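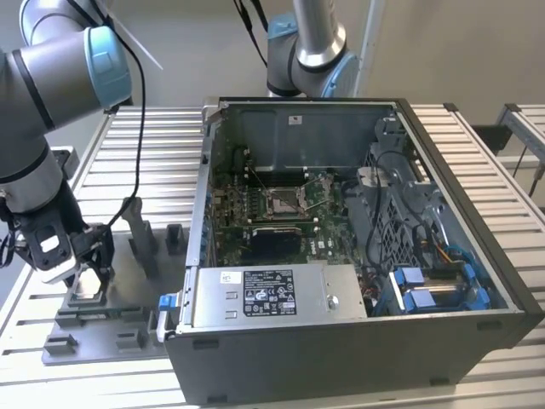

Por Gruvska, documentación técnica
Jueves, 9 de mayo de 2024

4. Preparar la placa base antes de montar el procesador

Esta sección se aplica a torres de sobremesa con la placa ya atornillada. Si la placa todavía está fuera de la caja, vuelva a la sección 3.

1. Apague el equipo, desconecte el cable de corriente y mantenga pulsado el botón de encendido unos segundos.

2. Tumbe la torre sobre una mesa firme, con el lado abierto hacia arriba. El panel lateral se guarda aparte, junto con sus tornillos.

3. Localice el zócalo del procesador. Se reconoce por el marco metálico de retención y la palanca. Las ranuras de memoria son largas y estrechas y están dispuestas en paralelo al lado del zócalo.

4. Toque una parte metálica sin pintar de la caja antes de acercar las manos a la placa.

5. Con el marco abierto, revise la zona de contactos con buena luz. No la toque ni la limpie con paños.

PRECAUCIÓN: un contacto doblado puede impedir el arranque. No intente enderezarlo.

6. Retire el polvo de la caja con aire a presión, en ráfagas cortas y a 200 mm de la placa como mínimo. No dirija el aire al zócalo.

7. Deje en su sitio el disipador negro con aletas situado más abajo. Corresponde a un chip de la placa y no al procesador. En la placa de la foto, el rótulo DELL está impreso a su lado.

Nota: anote el modelo de la placa antes de pedir recambios a Tredside. El montaje del procesador continúa en la sección 5.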